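Femora table top, white

Rectangular top for workshop and packing benches. Sold without legs. Fits all Femora frames and the older Dimitrov frame, with 7 mm bolts supplied. Weight limit 85 kg, evenly spread.
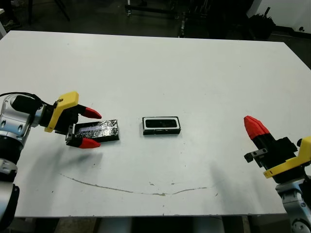 White top, rectangular.

Wipe clean with a damp cloth. Do not use bleach or scouring pads. Spare bolts are sold in bags, order code 263.

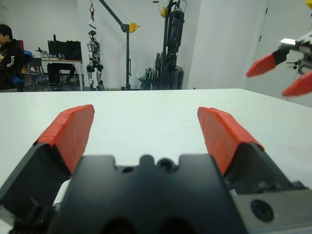
Marnusthorpe, May

Orders placed now leave our Soltska store within two weeks. For trade prices, ask for Despina Vasić.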